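# Handheld Gripper Comparison: FAQ

Maintained by Misaki Kudo. Last edited Wed 29 January. Covers the finger comparison for the handheld unit and the Enurholm arm.

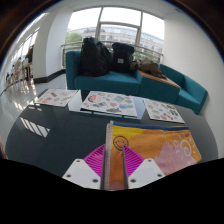

The questions below come from operators in the first round. Send new ones to Elvira Chambi.

## Fingers

**Which fingers are in the comparison?**

Two sets. Set A is the ribbed magenta finger with dark gray contact strips on the inner faces. Set B is the solid Katayama finger, same mounting pattern, no ribs. Both bolt to the same white plates.

**Why ribs?**

A ribbed finger bends around the object when the inner face is loaded. The solid finger holds its shape and puts most of the force near the tip. Set A has done better on fabric and soft packaging. Set B has done better on anything thin and flat, including stickers and single sheets of paper.

**Can I mix one finger of each set?**

No. The closing point shifts to one side and the width reading is no longer valid.

**When do the contact strips get replaced?**

At 3,000 closures, or earlier if a corner lifts. Write the closure count in the log when you change them. Change both sides together.

**How tight should the plate screws be?**

Snug by hand with the short driver. Check them at the start of each session. A loose plate shows up in the data as a drifting zero on the width reading, and it took us most of a week in the first round to find that.

## Objects

**What counts as a soft object?**

Anything that changes outline when gripped: zippered pouches, cloth, small bags. Folded paper goes in the flat group.

**Where should I grip a zippered pouch?**

Across the body, with both fingers clear of the zipper pull. A grip on the zipper itself is allowed but has to be tagged "edge". Edge grips are scored separately because the teeth catch on the strip material.

**Does the pouch have to be empty?**

For the standard trials, yes. Filled trials are planned for May.

**How many attempts per object?**

20 per finger set. Change the object's orientation between attempts. If you drop it, that is one attempt, and you start the next from wherever it landed unless it left the table.

## Camera and tracking

**Do glossy tables cause problems?**

They can. Window reflections move when the camera moves, and the tracker sometimes picks them up as features. Leave printed sheets or other flat textured items on the table to give it something fixed. If tracking still drops, turn so the window is behind you and start the attempt over.

**Do I need to lock exposure?**

Yes, after the camera has settled on the table surface. If you lock it while pointed at a window, the fingers come out too dark to segment.

**Can people be walking around in the background?**

At a distance, yes. Close movement behind the object is grounds for a repeat.

## Controller

**Does the handheld unit use the Drutix controller?**

No, only the arm does. The handheld unit records finger width and pose. Drutix replays those on the arm at reduced speed.

**Replay stops with error 7. What is it?**

The recorded path goes outside the arm's reach. Usually the operator leaned over the table during the attempt. Trim the recording or repeat it closer in. Ekkachai Sombatkul has a script that flags these before upload.

**Where do recordings go?**

In the Media folder on the lab drive, under the finger set and then the object name. No spaces in file names.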